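Skodness opens a folding room for people who hate folding

For release Sunday

I've been putting off writing this for a week, and I'll admit the washing was part of the reason. Anyway, it's official! Skodness, our little laundry and clothing-care shop on Liao Street, is opening its back room as a drop-in folding space, and we'd love you to come and use it.

You bring your own basket. We supply the big tables, each one covered with a clean sheet so nothing snags or picks up fluff, and a cuppa if the urn's behaving. T-shirts are what most people ask me about (the sleeves, mainly, they never want to sit flat), so the first month is all tees. Jumpers and fitted sheets come later, once I've got my own fitted sheets under control.

We ran a trial over January and 257 people came through, some of them more than once, and one family with enough school uniforms to fill a table on their own. Between them they folded and donated 604 shirts, which have gone to the Cumasa clothing swap. My favourite colour pile was the blues. I'd like us to reach 1,000 by the end of winter, and I reckon we will if the footy clubs get behind it.

Entry is free. If you'd like to keep going at home, the Drikon folding kit is at the counter for $88, with a table sheet, a sizing card and a set of drawer dividers in it. You don't need the kit to join in, and an old bed sheet over the kitchen table does the job nicely.

A few practical bits: doors open at 9 am on Sunday, parking is round the back, and kids are welcome if they'll match socks. Please wash everything before you bring it in. We can't take wet loads, sorry, the dryers are for shop customers only.

Groups of six or more should ring ahead so I can put out another table.

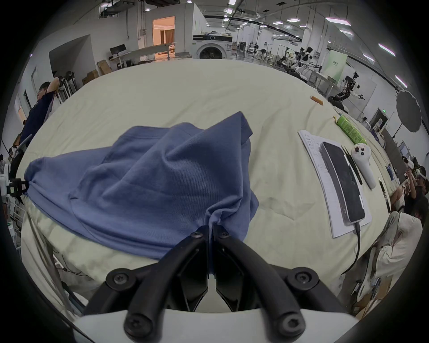 Media are welcome to drop in any time after ten, and I'm happy to chat while I fold. Ask for me at the front counter.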